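Stop Designing Out the Gap
By Baltasar Arrieta
29/06/2025

Building managers like a continuous surface. It photographs well at handover and it is easy to put on a drawing. My argument is that most of the surfaces we walk on, work on and drain should be jointed, and that the joints should be wide enough to clean.

The case against joints is always the same. Dirt collects in them, water sits in them, and they have to be inspected. All of that is correct. A joint is a place where a problem becomes visible early, at a known location, and at low cost.
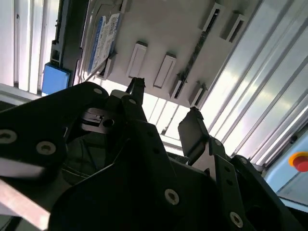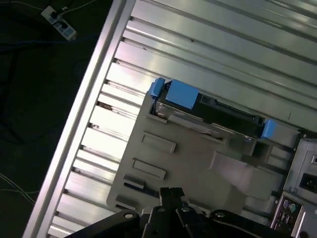 Consider the loading hall at Kelcombe, where I worked on the floor replacement. The original specification called for a poured resin floor of 300 square meters with no movement joints except at the walls. The slab underneath had its own joints, as every slab does, and it kept moving on them. Within six winters the resin had cracked along the same lines, except that the cracks wandered and the edges lifted. Repairing a straight joint means raking out the old sealant and putting in new. Repairing a wandering crack means cutting a straight joint first, then doing the same work.

The replacement was divided into bays, with a sealed joint over every joint in the slab. It looks worse. One tenant said so in writing. It can also be repaired one bay at a time while the rest of the hall stays open, and the sealant is treated as a consumable with its own line in the budget.

The same reasoning applies to drainage covers. Echevarría, the contractor on that job, offered a cover with very narrow slots on the grounds that it was easier on small wheels. Narrow slots clog with grit and then hold water against the metal. We took the wider slot and accepted the noise from the carts – a fair trade in a hall that is loud already.

I do not claim that joints are always right. Operating rooms and some food plants have good reasons for a sealed surface, and they pay for the upkeep. Most buildings do not pay for it. They buy the seamless product, skip the inspections because there seems to be nothing to inspect, and replace the whole area after around 20 years, often less.

A specification should state where each surface is expected to move, what fills the gap, and who renews the filler. If the supplier cannot answer the third point, ask for a different product.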